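Monday, January. Furkeo cell, arm pair on the Kustari mounts

Left gripper back on after the finger swap. Old fingers had 1,239 cycles on them and the tips no longer met square. Mount screws torqued, thread lock on all of them, witness marks in paint pen.

Zero was off after reassembly. Left opened 4 mm short of the commanded width. Re-ran homing with the fingers off, then on. Holds now. Current limit stays at 80 percent until Hala Radwan signs off the grip force numbers. Encoder reads 188 counts at full close, written on the tape inside the cabinet door.

Cable still needs a better route. The Markard clip puts the bend too close to the connector. Ordered the longer one from Lamrani.

Next: cloth pick check before the cell goes back on the schedule. Both grippers parked open, fingers up, left LED green. Test piece is the red garment with the double white stripes, dropped on the gray cushion closer to the right gripper, so the left has the longer reach. First grasp target is the white panel at lower right, then the bunched fold at the top left. Log finger position on every close. Stop if the left drifts more than 1 mm from zero.
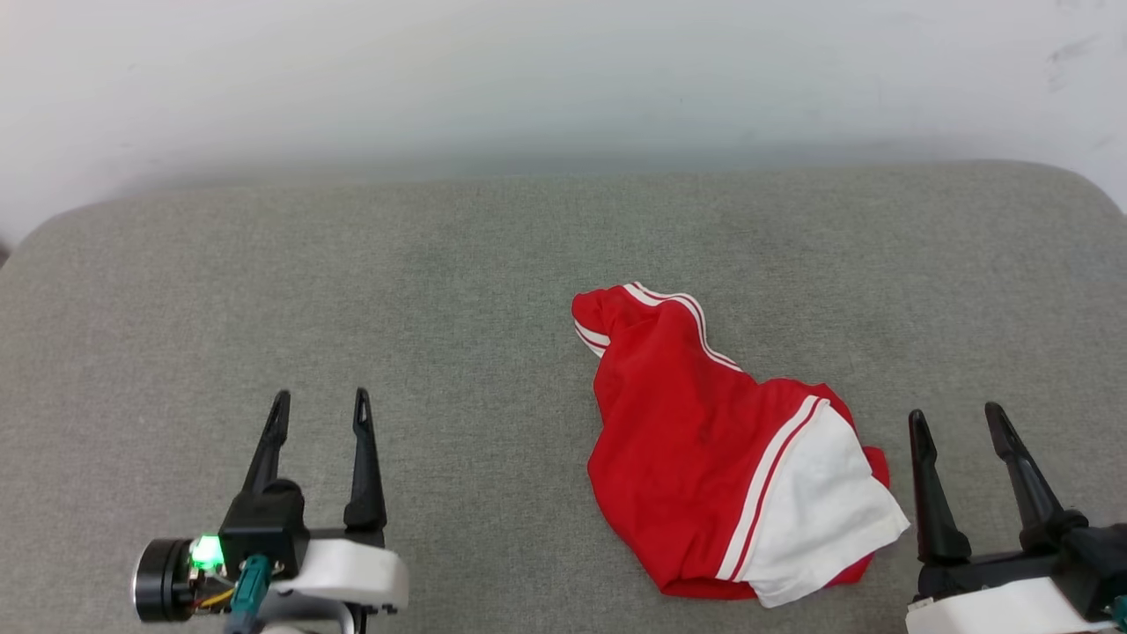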